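Storage Renewal Project: progress report to the Skusari Fund

Prepared by Mahsa Moradi, Somard Community Archive
Grant period: second of three reporting periods

1. Where we are

The grant pays for replacing the archive's two ageing file servers with one main storage server and one backup server at a second site. The main server is built and in daily use. The backup server is assembled and has passed its burn-in, but it is still at our building because the rack space at Tehrani Street is not ready. We are behind the original schedule on that item only.

2. Work completed

Behrouz Pakzad built the main server in a second-hand 24-bay chassis bought from Bamach, a reseller of used data centre equipment. The chassis came with a full set of drive trays, two power supplies and a SAS2 expander backplane. One power supply had a noisy fan and Bamach replaced it at no charge.

We moved the host adapter to IT mode firmware so the file system can see each disk directly. The first cable set would not hold a link on the second port. Swapping the cable fixed it, and we have bought a spare of each length.

All disks went through a full write and read test before going into the pool. Two failed and were returned under warranty. The pool is laid out in double-parity groups with one hot spare. We considered mirrors, but the capacity loss was too great for the number of bays we have.

Migration from the old servers finished in 35 days. Checksums were compared on both sides. The compare turned up 49 files that were already damaged on the old server. Negin Safavi restored most of them from the tape set, and the rest will be rescanned from the originals.

3. Work in progress

Replication to the backup server has been tested over the local network and runs every night. Once the unit is moved, it will run over the fibre link between the two sites. Hendrik Van den Broek is dealing with the building manager at Tehrani Street about a dedicated circuit and better airflow behind the rack. We now expect to move the server in September.

Fan noise in the main chassis was higher than staff could work beside. Behrouz fitted slower fans to the mid-wall and we watched drive temperatures for several weeks. They stayed under 50 degrees at the warmest drive, but we would like them lower before summer and are looking at a duct for the host adapter heat sink.

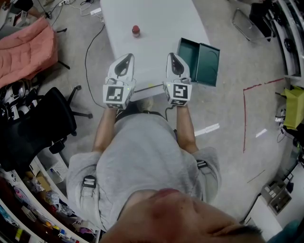
Two hand-held grippers in use at a table.

4. Budget

Spending is within the approved total. The used chassis and adapters came in $700 under the estimate. With the Fund's agreement, we would like to put that amount toward two cold spare drives and a second network card for the backup server. Electrical work at Tehrani Street was not in the original budget and will be paid for by the archive.

5. Risks

The main risk is spare parts. The backplane is no longer made, and a failure would take the main server down until a used one could be found. Eyerusalem Tufa has asked Bamach to hold one for us until the end of the grant period.

6. Next period

Move the backup server, run a full restore test from it, and retire the two old servers. Disks from the old servers will be wiped and the serial numbers recorded. Eyerusalem will send the restore test results with the final report.

Last updated: June 7, 2023

Recent items
Progress report, first period
Disk test procedure and log template
Request for quotes: rack circuit, Tehrani Street
Tape set inventory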